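I got to Kamran Jafri's place just after lunch, and he had the kettle on before I'd found somewhere to put my coat. He runs the Drerkovholm Letter, a neighborhood newsletter that goes out on paper, folded once, through 100 mail slots. No website, no app, no sign-up form. I've been reading it for years and had never met the man behind it, so I was a little nervous, which made him laugh.

"People think I'm going to be ninety," he said. "I'm really not ninety."

He started it one January when the bus route changed and half the street missed the notice. The first issue was two pages and mostly about the bus. "I had a recipe on the back to fill the space. The recipe got more letters than the bus did." The lentil soup, if you remember it. I still make it!

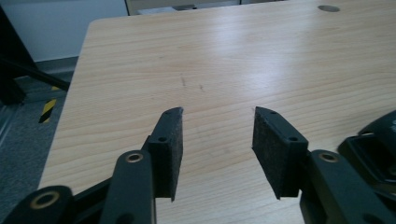
Kamran is fussy about paper, and I mean that as a compliment. He went through three kinds before settling on one called Domard, a slightly creamy stock that doesn't let the ink show through on the other side. He talked about it for a good while, and I'll admit I started looking at the tabletop, a light wood with a soft color to it, and thinking that if I had to pick a shade of paper to read over breakfast it would be close to that. I told him so and he seemed pleased. "Warm," he said. "You want it warm. Bright white looks like a bill."

The name everybody asks about is Zamfir. Zamfir writes the column on page three, the one that complains about parking and then turns into a story about an aunt. I asked if Zamfir was real. Kamran gave me a long look over his tea. "Zamfir delivers copy on time, which is more than I can say for me." So I still don't know, and I've decided I like it that way.

What I really wanted to hear about was the bad issue. Every regular reader knows the one – the fall issue where the crossword had the answers for a different crossword. He groaned when I brought it up. He'd swapped the two grids late at night and never checked. The phone rang for days. "One lady had finished it anyway. She'd made the wrong answers fit. I have no idea how, and I asked her to show me, and she wouldn't."

After that he got himself a proofreader, his cousin, who reads every page out loud from the last line to the first. It takes an entire evening and there is usually cake.

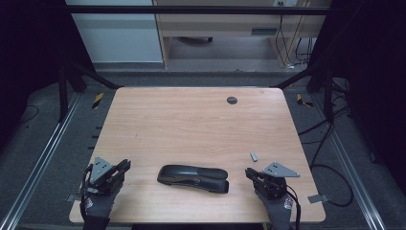

So does he ever think about going online?

"I think about it every time I buy stamps for the folks who moved away," he told me. "Then I picture my readers getting one more email, and I go buy the stamps."

There are 16 of those far-off readers now, and a few of them send in pieces of their own. One wrote almost 4 pages about learning to swim at sixty. He ran the whole thing and dropped the weather to make room. Not a single person missed the weather.

He wouldn't tell me much about the next issue. There's a long piece on the old Kasumell bakery, with a photo of the counter that somebody found in a drawer, and Zamfir has apparently fallen out with the aunt. I asked if the soup might come back too. He wrote "soup" on the back of an envelope and underlined it, so I'm hopeful.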